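**Nitrogen flush and shelf life for fried snacks - how much does it matter?**

**hema_m**
I'm working on pouch specs for a small fried-noodle line at Vellbridge. Current pack is 31 g, metallized film, no flush. Rancid notes show up in storage samples well before the printed date. Is residual oxygen the first thing to fix, or the film?

**gjacobs**
Oxygen first. Fried products have a large oil surface, and the air sealed in with them is enough to start oxidation. Film barrier decides what happens later.
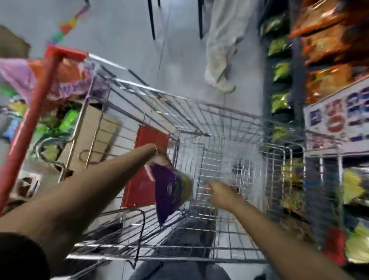
What residual oxygen should a flushed pouch have at sealing? Under 2 percent is the usual target for fried snacks, measured in the headspace right after the jaws close.

**ravi_chettiar**
I disagree with the order. At Kirier we flushed for months and still had complaints. The leak was at the back seam, where the fin folds over and crosses the end seal. Gas leaves through a channel leaker in days. Do a dye test on 200 packs before you buy a generator.

**gjacobs**
A dye test finds leaks. It says nothing about air in a sound pack. Hema should run both.

**efa_g**
Check the oil too. If the fryer oil is already old, neither fix will help much. 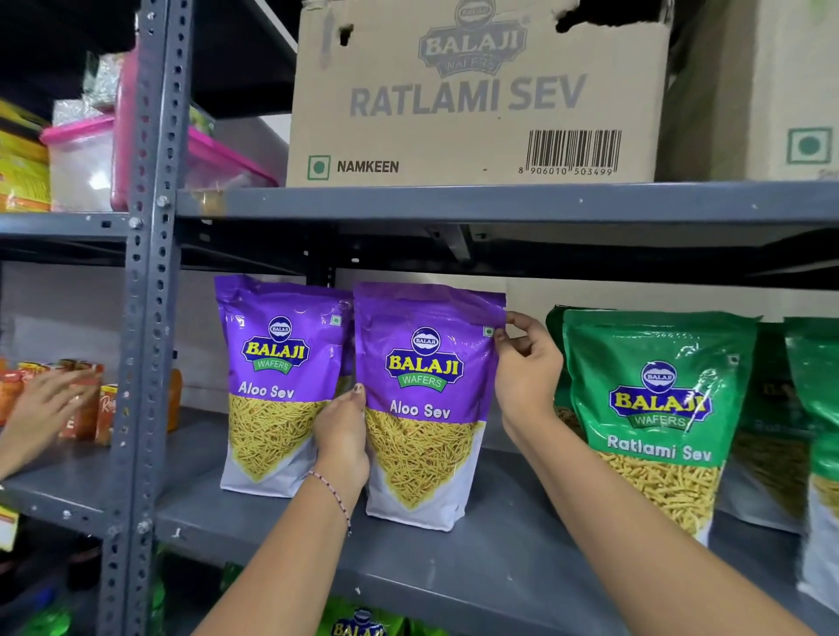 Headspace volume also needs a limit. More gas protects against crushing, but a tight pouch takes more load at the seals when cases are stacked. Sev is thin and breaks easily, so a pouch like that purple Aloo Sev needs some cushion. I'd set fill height by drop test - 100 packs per setting.

**hema_m**
Dye test first, then headspace readings on the same lot. Will post numbers in November.

**ravi_chettiar**
Log jaw temperature with them.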